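Apresentar dois gatos adultos: apostila da aula 4
Curso livre de comportamento felino, turma de agosto
Texto: Graciela Ibarra

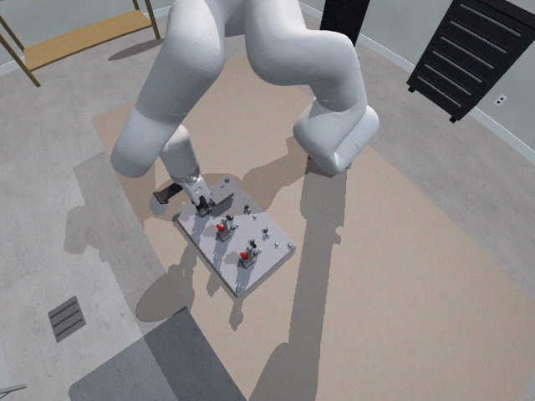 Fig. 1. Simulação de um braço robótico branco, com a garra sobre uma placa cinza.

2 comentários · 18 compartilhamentos

Na aula passada ficamos na leitura de orelhas e cauda, e agora vem a parte que eu mais gosto de dar! Juntar dois gatos adultos na mesma casa assusta muita gente, mas é um processo lindo de acompanhar quando se respeita o ritmo deles (o deles, viu, não o nosso).

1. Antes de abrir qualquer porta

O gato residente conhece a casa pelo cheiro. Cada quina de sofá, cada batente onde ele esfrega a bochecha faz parte do mapa dele. O recém-chegado precisa de um cômodo próprio com água, comida, caixa de areia, arranhador e pelo menos um esconderijo. Banheiro serve, escritório serve melhor, quarto com janela é uma maravilha.

A caixa de areia fica longe da comida. Repito todo semestre e todo semestre alguém me manda foto com as duas coladas.

2. Troca de cheiros

Passe um paninho limpo na bochecha de um gato e deixe no ambiente do outro, sem forçar, perto de um lugar de passagem. Se ele cheirar e seguir a vida, ótimo sinal. Se bufar e sair, deixe o pano mais longe e tente de novo no dia seguinte. Depois vale trocar as mantas e, mais adiante, os cômodos: o novo explora a sala enquanto o residente investiga o quarto, e os dois continuam sem se ver.

O caso que o Deepak Bhardwaj trouxe para a turma é perfeito para estudar essa fase. A Nodley, gata residente, castrada, comia normalmente com o pano do Sachdeva a um metro do prato, mas parava de comer quando ele miava atrás da porta. Cheiro e som são estímulos diferentes! Ele recuou o prato no corredor e foi aproximando um palmo por refeição. Levou 12 dias até a Nodley comer encostada na porta, e eu achei rápido.

3. Contato visual

Comecem com uma fresta ou um portãozinho telado, sessões curtas, petisco bom dos dois lados. Observem:

- corpo solto, piscada lenta, interesse no petisco: pode continuar
- olhar fixo, corpo rígido, cauda batendo: distraia com um brinquedo e encerre
- rosnado prolongado ou investida contra a tela: volte à etapa 2

Bufar uma vez faz parte da conversa. O olhar parado e silencioso me preocupa bem mais, e é o que os tutores mais deixam passar (no vídeo do Tatu Makori dá para ver direitinho, revejam em casa).

4. Mesmo ambiente

Gastem a energia dos dois antes, com varinha, cada um no seu espaço. Abram a porta e brinquem com ambos em cantos opostos. Deixem uma rota de fuga alta para cada gato: prateleira, topo de estante, o que houver. Nada de segurar gato no colo para "apresentar", por favor! Em caso de briga, coloquem uma almofada grande ou um papelão entre eles e nunca a mão.

Dúvida da Manju Tomar que merece registro: e se um deles estiver em tratamento? Conversem com o veterinário antes de avançar. Gato com dor tolera menos, e o que parece antipatia pode ser desconforto.

Para a próxima aula

Tragam o diário de observação preenchido até 19 de julho, com horário das refeições e distância entre os pratos. Quem não tem gato em casa pode usar o caso da Nodley. Leitura: capítulo sobre marcação facial, na pasta da turma.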